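Print
E-mail

The Whiteboard and the Drawer

2025-10-17

Leilani Achterberg has been selling people on smaller desks for long enough that she no longer waits for the objection. She raises it herself. "You're going to tell me that a tidy desk never made anybody smarter," she said, before I had my coat off. I was going to tell her something close to that.

Achterberg runs Solcombe, a two-person business that goes into homes and small offices and gets rid of most of what is on the desk. A full session costs $52 an hour and usually takes up a morning. What stays, in her system, is a writing board, something to write with, something to rub it out with, and one drawer. Everything else has to earn its way back.

I asked who decides what has earned it. "The client does," she said. Then, after a moment, "With some pushing."

She is firm about the board. It lies flat, in front of the drawer, and it does not go on the wall. Her argument is that people stop reading anything on a wall within a week. I asked if she had any numbers on that. She did not. "I have 20 clients who moved theirs down and kept using it," she said. I asked how many had moved theirs down and not kept using it. She said she would have to look. 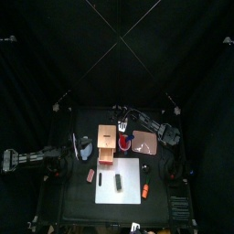
White board flat on a black tabletop, in front of a small wooden box with a red-fronted drawer.

The drawer is the part I had the most trouble with. Achterberg wants it empty at the end of each day, and she wants it left partly open until it is. She has clients paint the front a strong color so that the thing nags at them from across the room. Red is her favorite. It seemed to me that a drawer you are forbidden to keep anything in is a strange piece of furniture, and I said so.

"It's a place for things to pass through," she said. "Receipts, a key, the note from school. They go in at noon and they're out by night."

And if they aren't? "Then you have a drawer full of stuff, like everybody else."

Gwendolyn Rosenthal had her accounting office done in January and agreed to talk to me on the condition that Achterberg was not in the room. She likes the board. She writes the day's calls on it in marker and wipes them off as she goes. She was less warm about the rest.

"She took 3 boxes off my desk and I brought one back the next morning," Rosenthal said. "The stapler was in it. I use a stapler 40 times a day." The drawer, she admitted, has batteries in it now, and some tea.

She also keeps a pencil eraser out, against instructions, although Achterberg told me later that she has softened on small erasers. "People like to fiddle with them. I gave up on that fight." A board eraser and a little one for pencil can both stay, as far as she is concerned, provided the pencil one lives off the board.

There is talk of a kit, to be called Brosley, with the board and the box sold together. Achterberg would not give me a price. I pointed out that a business built on owning less was about to sell people a box. She laughed and said her brother had made the same remark, in fewer words.

I asked what her own desk looked like. She said it was between arrangements and offered me coffee, and we drank it in the kitchen.

Print
E-mail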